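What I Learned From Moving to Luncombe

We left Trovurville in August, which I can't recommend. The new place is 22 miles away and has 713 square feet less of everything, including closets. I had one job before the truck came, and it was to own fewer things.

I started with the kitchen, where I found three garlic presses. I have no memory of buying any of them. The Galovix blender went to the thrift store, came home with me again out of guilt, and is now in Luncombe making a noise like gravel.

Placemats were harder. I'm against them in principle, and yet we eat off them every night.

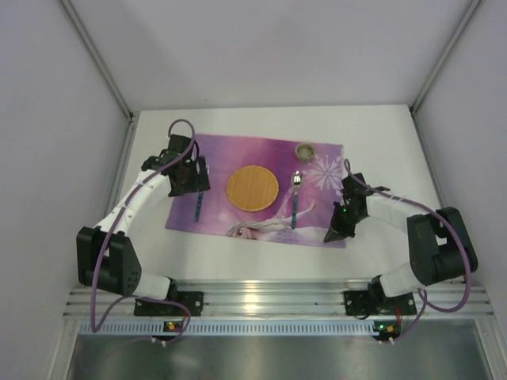
Purple, with snowflakes. My kind of formal dining.

Then there was the box of hardware. Every household has one, full of brackets and bolts that belong to furniture you gave away two apartments ago. I packed it first and labeled it "important."
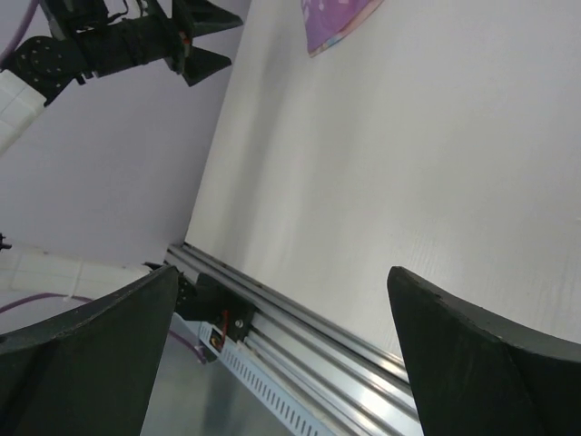

The Part Where We Ate

The stove wasn't hooked up for the first week, so we lived on takeout from Hoàng, two blocks over. Order the broken rice and get extra pickles. By the fourth night they'd stopped asking for my name, and I still haven't decided whether to be flattered. The stove works now. We went back last night anyway.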